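Brondier ships foam finger pads for two-finger grippers

Brondier has begun taking orders for a replacement pad kit aimed at light gripping work with thin-walled items such as paper cups and folded cartons. The kit, sold under the name Durnimano, contains 4 foam finger pads, adhesive backing sheets and a fitting template. Delivery starts in February.

The pads are yellow and have a waffle-like grid of recessed pockets on the contact face. According to product manager Liesbeth Stevens, the ridges between the pockets deform first under load, so the closing force can be set lower than with a flat rubber pad. The company rates a set for nearly 200 hours of operation before replacement.

Fitting takes five minutes per gripper. Recalibration of the closed position is required afterward, as the foam changes the point at which the fingers meet. Brondier supplies a short script for this with its own controllers. Users of other controllers must enter the offset by hand.

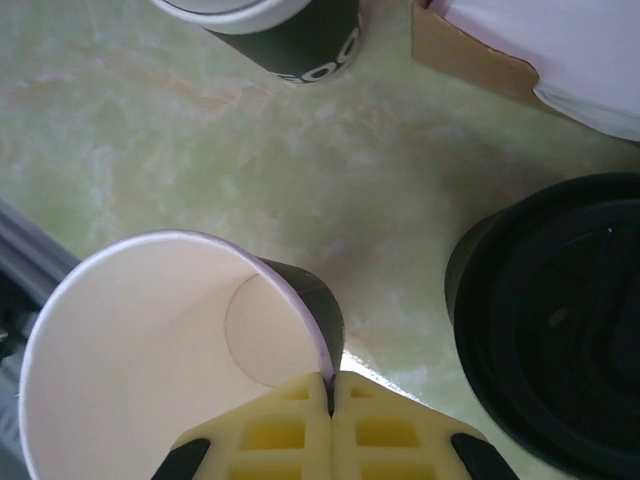

A pinch across the wall near the base is the grip Brondier recommends for tapered cups lying on their side. For upright cups the manual advises a grip across the body at reduced speed.

The kit is available through the distributor Schouten. A version with a firmer foam, intended for heavier parts, is planned for later in the year. No prices have been published for that version.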